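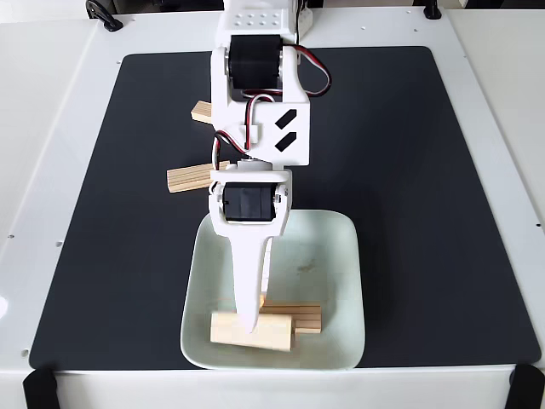
Stistosstead College of Further Education
Department of Hospitality and Catering

Unit 3: Portion Control and Food Costing
Handout for the Wednesday group

Purpose of this handout

This handout supports the second lecture of the unit and should be read before the practical session. Students are expected to bring it with them, together with a calculator and the blank costing sheet issued at enrolment. The material on yield is examined in the written paper. The material on service equipment is assessed in the kitchen only.

1. Why portions are controlled

A portion is the amount of a dish served to one customer at a stated price. When the amount varies from plate to plate, the kitchen cannot say what a dish costs, and two customers at the same table may be treated differently. Most complaints about value in college restaurants and staff dining rooms concern uneven portions, and they are usually made by the customer who can see a neighbour's plate.

Portion control begins at the ordering stage. A chef who has not decided how much fish goes on a plate cannot tell the supplier what size of fillet to send. The decision is recorded on the standard recipe, which states the number of portions, the raw weight of each ingredient, the cooked weight of the finished portion and the vessel in which it is served.

2. Terms used in this unit

As purchased weight (AP): the weight of an ingredient as it is delivered, before any trimming, peeling or boning.

Edible portion weight (EP): the weight that remains after preparation and can be cooked or served.

Yield percentage: the edible portion weight divided by the as purchased weight, multiplied by 100.

Cooking loss: the weight lost during cooking through evaporation and the release of fat or juices. Cooking loss is worked out separately from preparation loss and the two should not be added together.

Plate cost: the total cost of everything on the plate, including garnish, sauce, bread and butter where these are not charged for.

Food cost percentage: the plate cost divided by the selling price before tax, multiplied by 100.

3. Working out yield

Take as an illustration a sack of carrots with an as purchased weight of 10 kg. After topping, tailing and peeling, 8 kg remains. The yield is 80 per cent. If a recipe calls for 4 kg of prepared carrots, the quantity to order is 4 divided by 0.80, giving 5 kg.

Students very often multiply where they should divide. A simple check is that the quantity ordered must be larger than the quantity needed. If the answer comes out smaller, the sum has been done the wrong way round.

Yield figures printed in textbooks are averages and should be treated with care. They do not take account of the season, the size of the vegetable or the skill of the person holding the peeler. Each kitchen should carry out its own yield tests and keep the results in the recipe file. The training kitchen repeats its tests on root vegetables every term, and again in July for new potatoes.

4. Worked example: vegetable soup for the college restaurant

The standard recipe makes 40 portions of 250 ml each, a total of 10 litres. The ingredient costs are as follows.

Carrots: £3.20
Onions: £2.40
Celery: £3.60
Potatoes: £2.80
Stock: £4.00
Butter and oil: £3.00
Seasoning and herbs: £1.00

Total: £20.00
Cost of each portion of soup: £0.50
Bread roll and butter: £0.30
Plate cost: £0.80

If the soup is sold at £3.20 before tax, the food cost percentage is 0.80 divided by 3.20, multiplied by 100, which gives 25 per cent.

Suppose now that the person serving uses a 300 ml ladle by mistake. The same batch gives only 33 full portions. The soup cost of each portion rises to a little under £0.61 and the last seven customers cannot be served at all. The loss of sales matters a good deal more than the rise in cost – seven portions at £3.20 is £22.40 in missed takings, more than the whole batch cost to make.

5. Service equipment

Portions may be measured by weight, by volume or by count. Weight is the most exact and is used for meat, fish and cheese. Volume is used for soups, sauces, rice and puddings. Count is used for items that arrive in even sizes, such as rolls, sausages and eggs.

The following points apply to all volume measures.

Ladles are marked on the handle with their capacity. A ladle is full when the liquid is level with the rim and should not be shaken over the pan.

Scoops should be levelled against the side of the container. A heaped scoop can hold considerably more than its stated size.

Spoodles and perforated spoons are used where liquid must drain before the food is plated. Allow the food to drain fully, or the portion will be short.

Serving bowls should be chosen so that the correct portion fills the bowl to a sensible level. A small portion in a wide bowl looks mean, and staff will tend to add more without being asked. For this reason the vessel forms part of the standard recipe and must not be changed without the agreement of the tutor in charge.

Before any new bowl or dish is brought into use, its capacity should be found by filling it with water to the intended serving level and pouring the water into a measuring jug. The result is entered in the equipment list. The makers' stated capacity is normally measured to the brim and is of little help for this purpose.

6. Keeping records

A production sheet is completed for each service. It shows the number of portions prepared, the number sold, the number left over and the number thrown away. The four figures should agree. Where they do not, the difference is entered in the last column and initialled.

In the last academic year the college restaurant recorded 3,179 main courses prepared, of which 248 were not sold. Students should work out the unsold portions as a percentage of the total before the seminar and be ready to suggest which of the records described in this handout would help to explain the figure.

Leftover food which has been properly cooled and stored may be used again only where the standard recipe allows it. It must be labelled with the name of the dish, the day and time of preparation and the use-by day. Food that has been on a service counter is not kept.

7. Practical session

Students will work in pairs. Each pair will carry out a yield test on one vegetable, measure the working capacity of two serving vessels and portion a tray of cooked rice using a scoop. The weight of every fifth portion is to be written down. Full kitchen whites and safety shoes are required, and long hair must be tied back and covered.

Scales must be set to zero with the empty container in place. Check the reading again whenever the container is changed.

8. Questions for private study

Explain the difference between preparation loss and cooking loss, giving one instance of each.

A boned shoulder of lamb has a yield of 75 per cent. What as purchased weight is needed to give 6 kg of edible meat?

A dish has a plate cost of £2.10 and the restaurant aims for a food cost of 30 per cent. Work out the selling price before tax.

Describe two ways in which the choice of serving dish can affect the size of a portion.

Written answers should be handed in at the start of the next lecture. Late work will be marked but the mark will be capped at a pass. Students who miss the practical session should contact the department office to arrange another time.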